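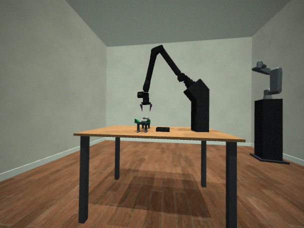

Wooden table, middle of the room.

maplemoth wrote:
Hi everybody, long-time reader, and I finally have something to ask! We moved into the Karklow place in September and I've been going round and round over what to put on our dining table. My aunt swears by oil and nothing else, and my father-in-law (bless him) has coated every flat surface he owns in polyurethane. We eat at it, the kids paint at it, and I do my sewing there after supper, so it gets a real workout. I have a can of Willuseo hardwax oil in my cart, but before I spend the money I'd love to hear from people who have lived with either one for a few years.

tinpail_711 wrote:
Welcome! Poly, and I'll say it kindly. I oiled our first table and loved it for one whole winter, and then came the spaghetti years. Every glass left a ring and I was out there with a rag each weekend. I put three thin coats of Catura satin on the next one and haven't thought about it since, except to wipe it down.

oldporchlight wrote:
I have to disagree with my friend tinpail, as I do about once a year on this very topic :) Poly is lovely until it gets a deep scratch, and then you're sanding the entire top to make the patch match. With oil you rub the bad spot, wipe on a little more, and go have your coffee. I got a quote of $1,785 from Kinoshita Refinishing to strip and redo a poly top that had started to peel by the window. I went home and sat down for a while after that one.

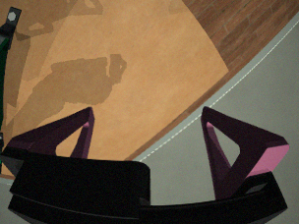
Tan rug.

maplemoth wrote:
Oh my goodness, $1,785! Okay, that does make me lean toward oil. I should have mentioned that there's a rug in that room too, and I'm scared to death of drips. Would you roll it up first or lay something over it?

tinpail_711 wrote:
Roll it up and put it in another room, please. I trusted a drop cloth once and I'm still looking at the spot. And $1,785 sounds steep to me, I'd get 2 more quotes before blaming the finish.

oldporchlight wrote:
Fair enough, it was steep. Agreed on the rug!
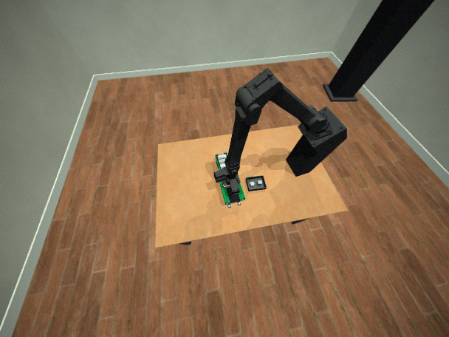 bluekettle wrote:
How long should I wait after oiling before we can eat at the table again?

oldporchlight wrote:
Give it overnight before you set anything on it, and go by the cure time on the can before you let hot dishes or wet glasses near it. Lay your oily rags out flat outside to dry, too, because a balled-up one can catch fire.

maplemoth wrote:
Thank you all so much. I'm going with the oil, and I'll start on the underside so my mistakes stay between me and the floor.

tinpail_711 wrote:
Good plan, even if it's the wrong can! Come back and tell us how it went.

We use cookies to keep you signed in and to remember your settings. Accept all | Manage cookies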